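KELTSIDE HALL USERS' GROUP
Minutes of the meeting held on May 25, 2024 in the small room

Present: Gwenllian Craddock (chair), Siiri Koppel (minutes), and five hall users as per the signing sheet. Apologies were received from the Gittins Trust.

1. Minutes of the last meeting
Agreed, with one change. Under item 4 the word "promised" should read "said they would look into". Gwenllian asked for this to be kept as the difference has cost us before.

2. Matters arising
The side gate still does not latch. The contractor's invoice says it does. Siiri to send the invoice back unpaid with a note.

The key list was circulated. Two names on it left in February and one is unknown to everyone present. Carried over.

3. Wall panels
The meeting had before it the quote from Dimeck for printed panels with the tree pattern, to go along the long wall of the main hall. The price is £1474 fitted, or £751 for the panels only, delivered to the door.

Gwenllian said she had read the leaflet twice and could not find a plain statement of how the panels are cleaned. The leaflet says "easy care". She has owned several things described as easy care. The representative, when telephoned, said a damp cloth. Asked what happens with a greasy mark or felt pen, he said a damp cloth again.

It was asked whether anybody had wanted trees in the first place. The suggestion was traced back to the survey, where 40 people answered and the question was "Would you like the hall to feel more welcoming?" Several members felt that a yes to this could not be taken as a yes to trees. Siiri said that on the same reasoning it could not be taken as a yes to anything, and the hall would stay magnolia for ever. Noted.

On the colour, opinion was split. One member liked the pink and thought it would warm the place up on dark evenings. Another thought a whole wall of it would be tiring by the second week, especially with patterns inside the leaves as well. Gwenllian did not object to the colour. She objected to the gap between £751 and £1474, which she said was a great deal of money for somebody to hold a spirit level.

The joins were discussed at length. On the long wall there would be several, and the leaflet photographs are all taken from angles where a join cannot be judged. Dimeck to be asked whether the branches carry on from one panel to the next or whether each panel is its own tree — the quote can be read either way.

Resolved: no order to be placed until a full-size panel has been seen by at least 2 members in daylight.

4. Flooring by the kitchen door
Bidico have offered a pale marble-effect surface at what they call a reduced rate. Reduced from what was not stated. The meeting accepted that a light floor would brighten the passage and doubted that it would do so after a month of football boots. A sample to be left on the passage floor until the next meeting and walked on by all. It is not to be wiped beforehand.

5. Hanging storage
Siiri proposed wire baskets hung from a rail, to get small items off the floor and window sills. Gwenllian asked what weight the fixings would take. Not known. She also asked who would empty the baskets. Also not known. Deferred until there is an answer to the first question at least.
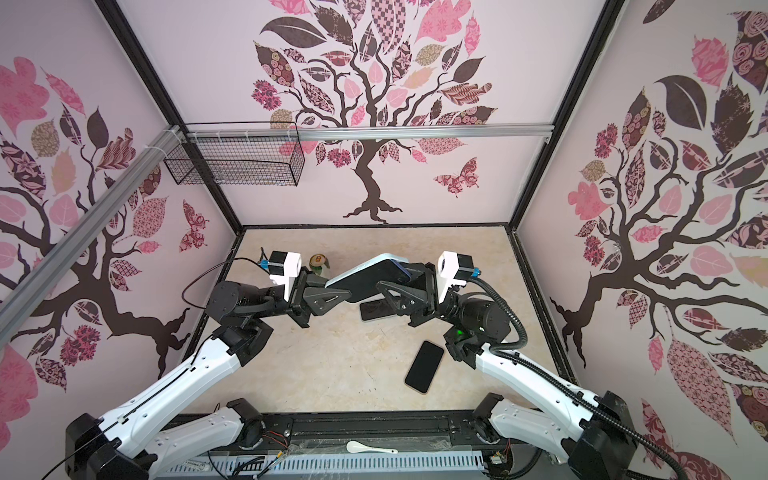 Tree panels on three sides, with a pale marble-like floor and a wire-mesh basket hung from the rail.

Comments made on the above: the butterflies had not been mentioned in the quote. One member was in favour of them. Gwenllian remarked that the basket was empty, so it told us nothing about weight. It was noted that the hanging basket is held with small zip ties, and that we would want something stouter over people's heads.

6. Any other business
The tea urn has been descaled and tastes of it. More than one user has complained. To be boiled through again.

7. Next meeting
To be fixed once Dimeck reply. Gwenllian asked that it not be fixed before then — the last two were called to hear news that had not arrived.

Keltside Hall Users' Group | Contact the minutes secretary via the hall noticeboard | © Keltside Hall | Back to top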